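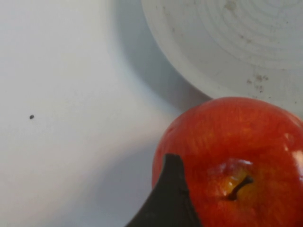 Clanaven Wrist Set — data card

Version 3, released 21 Aug 2024

Summary

Clanaven is a small set of table-top pick and place recordings made to compare two gripper finger types on the same arm, with the same wrist camera and the same controller settings. It holds 1170 episodes. We built it because our earlier comparison mixed finger changes with camera changes, and the results could not be pulled apart afterwards.

The fingers

Dreltico: a stiff tapered finger with a blunt tip. Closes quickly and repeats well, but has little give when it meets a curved side off centre.

Stesivik: the same outer shape with a softer core. It tolerates a poor approach angle better and takes longer to settle after closing.

Both are black and look much alike from the wrist, so do not try to sort episodes by eye. Use the finger field in the episode table.

Recording

Wrist video is stored at 15 frames per second. Joint positions, finger width and motor current are logged at 60 Hz by the Prothero controller and stamped with the controller clock. Video is stamped on arrival at the host, so expect the picture to trail the joint log slightly. We have not corrected for this — the raw stamps are in both files if you want to do it yourself.

Exposure and white balance were left on automatic. On a pale surface this moves the whites between warm and bluish within a single episode. Focus is fixed, and at very short range most things go soft, the fingertip included.
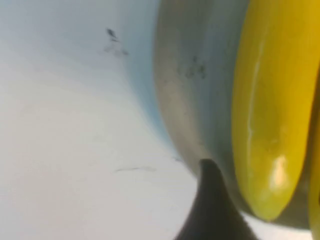 Wrist view at close range, with a black fingertip in front of a gray-green curved object and bright yellow objects to the right.

Folder layout

episodes/ one folder per episode, with video, joint log and finger log
tables/episodes.csv finger type, task name, result, notes
tables/splits.csv train and test lists
calib/ camera calibration, one file per finger change
tools/ scripts for loading and playback

Result labels

Each episode is marked held, slipped, missed or stopped. "Slipped" means the item left the fingers after the lift began. "Stopped" means the controller hit its current limit and gave up — this happens more with the Dreltico finger and should be counted as a finger result, so please keep those episodes in.

Known problems

The camera was refitted after each finger change. Use the matching calibration file and not the first one in the folder.

Finger width is read at the motor. With the Stesivik finger it does not include bending, so the true gap at the tip can differ from the logged value.

Items often run out of view on the wrist camera. There is no overhead view in this version.

The playback script drops the last frame of each video. The files themselves are complete.

Planned

A fix for the playback script and a table of measured clock offsets are due in September. Episode numbers will stay the same.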